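Umzug, kurzer Zwischenstand

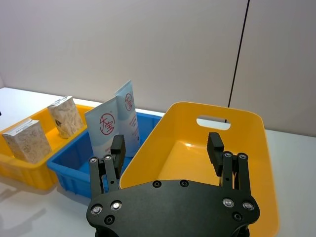

So, nur schnell vor Feierabend: Ab Mai sitzen wir im Luik, zweiter Stock, Eingang vom Hof. Schlüssel gibts bei Merike Dzene, bitte selbst abholen und unterschreiben – keine Ausgabe über Kollegen. Telefonnummern bleiben, nur das Lager bekommt die Durchwahl 509.

Parkplätze: 20 Stück, keine festen. Wer mit dem Rad kommt, meldet sich bei Gediminas Priedītis, der sammelt noch Namen für den Kellerraum.

Kartons bitte beschriften, Name und Zimmer, groß und leserlich. Alte Ordner vor 2010 nicht mitnehmen, die holt Prulteck ab. Kaffeemaschine kommt mit, ja. Fragen an Drahomíra, aber erst ab Donnertsag wieder.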